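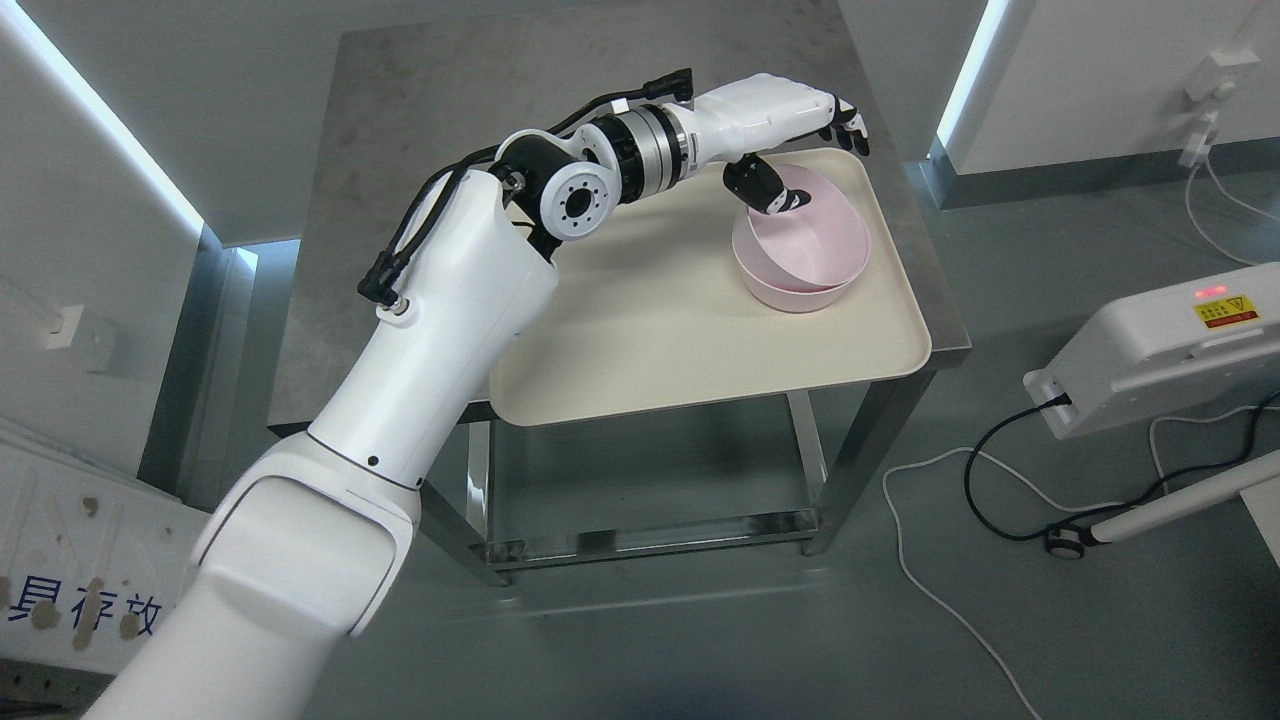

Slow morning at home, so I write a small thread on trays. I have too many of them and my neighbour Chelsea Haworth says I should share my opinion, so blame her.

A tray must have a raised edge. My first one was flat and I lost 18 dollars of good olives to the floor — the colour never left the grout.

Light plastic bowls go on the tray, heavy ceramic ones stay in the kitchen. I learned this after the move to Dristthorpe, where the stairs are very steep.

For a small side table, measure the top before you buy. Mine is 50 centimetres long. The Tulleo tray I wanted was longer and the shop would not take it back.

Cream colour shows tea, but it also shows when you did not wash well. I prefer to know.

Somebody asks about wooden ones. I had one, I put it in the dishwasher, it is now a curved thing for the garden.

Next I will write about tea towels, maybe in October. If you have a favourite tray, please tell me the size.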